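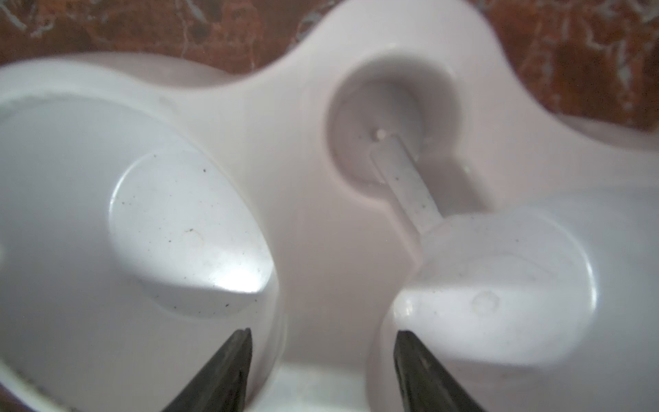 Dust on small things: cleaning order for a furnished room
Speaker notes, Ukwood housekeeping session, February
Reading time: 5 min

Slide 1. Title
Start at 2 pm whether or not the back rows are seated. Say at the outset that the talk covers dry soiling only. Grease and limescale belong to the afternoon's second talk. Handout is one sheet, both sides.

Slide 2. Scope
Rooms considered: bedrooms and small sitting rooms in the Lloyd and Wususlow buildings. All have patterned or plain wallpaper, one radiator, soft furnishings and a number of small loose objects. Imau keeps the cleaning log for both buildings. The log holds 1062 entries to the end of last month. An entry is one room, one visit.

Define terms. "Loose dust" lifts with a dry cloth. "Held dust" needs moisture or a brush. The distinction drives everything after this slide, so repeat it.

Slide 3. Where the time goes
Floors and windowsills are handled well in the log. Return visits are dominated by small objects and by the gaps between them. Of the last batch of return visits, 33 were for objects with a recess of some kind: cups, trays, molded holders, soap dishes, lids stored upside down.

Pause here for the usual question about whether these should be put away in a drawer. Answer: some should. The talk is about the ones that stay out.

Slide 4. Recesses in molded plastic
White plastic shows dark specks readily and hides pale lint. A visual check from standing height finds neither. Check from close up, with the light coming from one side.

Take a holder with two round cups and a raised oval pad in each. Dust can settle on the top of the pad and on the floor of the cup around it. A flat cloth wipes the pad and bridges the gap. The cup floor is left as it was. Method:

1. Take out whatever the holder carries.
2. Dry brush, soft bristle, from the rim inward and then out over the lowest part of the edge.
3. Damp cloth over one fingertip, once around the cup floor.
4. Pad last. Include the sides of the pad and any small molded bumps.
5. Dry cloth.

Do not use an abrasive cream. A faint scuff on glossy plastic is left alone and noted in the log as wear. Several crews have lost a good deal of time trying to clean off a mark that was in the surface.

If the holder stands on a marbled or veined surface, look at that surface with the holder lifted. Veining and speckle hide crumbs. Go by touch with a dry hand.

Slide 5. Wall end of the room 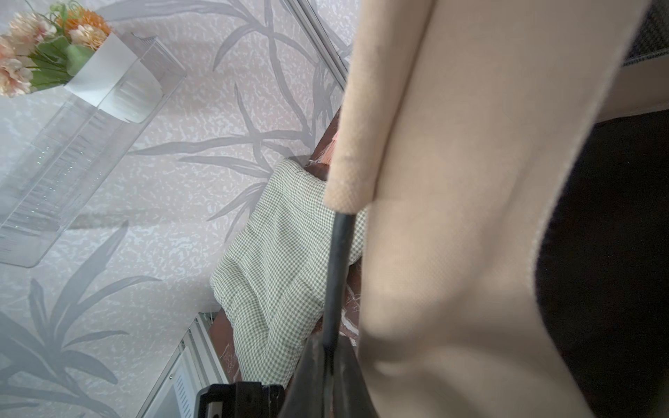 Leaf-pattern wallpaper, clear acrylic holder with artificial flowers, gingham cushion, radiator grille.

Work through the materials in the order they should be cleaned. Leave the slide up until the end of this section.

Artificial flowers first. Ruffled petals hold dust at the folds and release it downward when moved. Carry the bunch out of the room in its paper before doing anything to it. Use cool air from a dryer on the low setting, held well back, then a dry paintbrush on the blooms. The paper wrapping is not cleaned. If it is soiled, replace it. The Lloyd stores hold white sheets in packs.

Wallpaper second. Dry only, top to bottom, with a clean microfiber pad and light pressure. A mottled ground with a printed leaf pattern is forgiving of faint marks, which means that damage from a wet cloth is sometimes noticed only at the next visit, when the paper has lifted at the joint. Check joints by hand.

Radiator third, heating off and surface cool. Narrow slats take the flat brush. Brush down, vacuum nozzle held below. Screw heads on the outer frame collect a ring of dust; go around each with a cotton swab. Do not tighten or loosen them.

Clear acrylic fourth. It picks up static when rubbed dry and attracts what has just been removed from elsewhere, so it comes after the wall and the radiator. Damp cloth, one drop of dish soap, no glass cleaner containing ammonia. Ridges are wiped along their length. Inside corners get the swab. Let it air dry before the flowers go back.

Textiles last. A cushion is taken outdoors, beaten flat-handed on both faces and vacuumed along the seams. Larger fabrics are shaken outside and folded. Small checks in a pale green and white make a stain hard to find by eye; tilt the cover to a window and look across it.

Slide 6. Equipment
The kit bag for this work weighs 680 grams packed. Contents: soft brush, flat brush, paintbrush, swabs, microfiber pads, two colors of cloth, soap in a dropper bottle. Color code: blue for dry, yellow for damp. The code changed at Wususlow last year and old bags are still in circulation. Ask for a show of hands on who has one.

Slide 7. Timing
A room of this type takes more than 7 minutes longer when small objects are done properly. Do not apologize for the figure. The log shows fewer returns in the rooms where the time was allowed, but the comparison has not been controlled for season or for how often the rooms were occupied. State this before somebody asks.

Slide 8. Open points
Whether to line recessed holders with a removable felt disc. Trial pending, no result to report.
Whether dust covers on radiators are worth the loss of heat. No data.
Questions until 2:45 pm. Return the clicker to the desk at the Ukwood entrance.

Comments (4)

Guest, 5:12 pm
Does the brush step apply to holders with a textured base? Ours is rough underneath and the bristles shed on it.

Session author, 5:40 pm
Yes, with a nylon brush. Natural bristle catches on rough plastic.

Guest, 8:03 pm
We do the acrylic first and then again at the end. Slide 5 would save us a pass. Will try it at Wususlow.

Guest, 9:27 pm
The handout still has yellow as dry on side two.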